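Fletmont Gripper Test Pack
In stock, ships with 4 fingertip sets

I've been wanting to put this one up on the shop since May, and it's finally ready! The Test Pack is what I use when somebody asks me which gripper to get (and everybody asks). You load your arm model, pick the Kołodziej parallel jaw or the Clarnitz soft fingers, and run the same pick with both before you spend a cent on hardware.

Dinesh Bhat did the controller side and I love how quick it is to swap, one line in the config and you're off. There are 21 rooms to try and 200 household objects, and you can mix them however you like. My favorite is the dining room, mostly for the chairs – they make you think hard about how the elbow gets through.
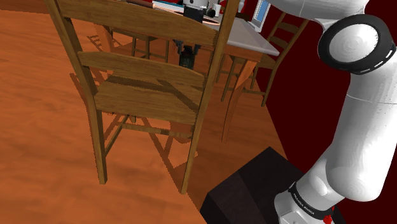
Dining room, simulated, with the Franka Emika arm on its pedestal.

Price is $325 for a single seat. Labs, write to Sorcha Tennant at our Bidton office and she'll sort you out with a group rate. Updates are free for as long as you keep the license.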